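Products > Hands and grippers > Clirnomeck wrist cable kit

Clirnomeck Wrist Cable Kit
Part number 3799

The Clirnomeck kit replaces the cable and clip on Prernix hands shipped before December 2020. It fixes a fault that could make the hand open and drop what it was holding. If you have one of these hands in use, please read the whole page before you order.

The fault was first reported by Felteck, who had a hand let go of a metal tray during a long run. The arm kept moving as if the tray were still there. Slamet Ong in our service shop traced it to the cable plug at the top of the hand. When the wrist turned far enough, the cable pulled on the plug and the signal dropped out for a moment. The hand read that as a command to open.

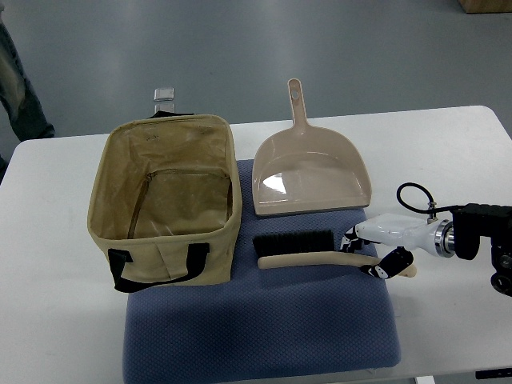

Light work does not rule the fault out. What matters is how far the wrist turns and how often, and sweeping jobs turn it a lot. A hand brush with a long curved handle, held by the handle, swings wide at the bristle end, and the arm makes up for it at the wrist. The cable has to stand up in a free loop above the white housing. If yours lies flat or looks tight at any point in the move, stop using the hand until the kit is fitted.

Farah Kusuma ran the repair on our Kimaro test arm for 2000 full wrist turns with no signal loss. The old clip failed on the same arm after 45. We also changed the software so that a lost signal now holds the grip and stops the arm – it no longer opens the fingers.
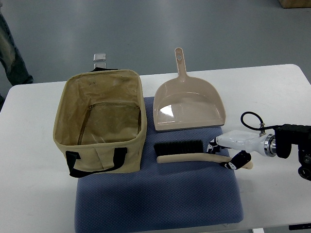 The software change is a free download, but it does not replace the kit. A held grip with a damaged cable is still a fault, and the arm will not restart until it is cleared.

What you get: one cable, one clip, two screws and a printed guide.
Fitting time: roughly 9 minutes with the hand off the arm.
Fits: all Prernix hands with the plug on top of the housing. Hands with a side plug are not affected.

Turn off power at the controller before you touch the cable. Stopping the program is not enough – the fingers can still close. Keep people out of reach of the arm for the first test run, and start that run at low speed with nothing in the hand.

The kit is free for hands under warranty. Have the serial number ready when you contact us.

Contact service | Copyright Prernix | Back to top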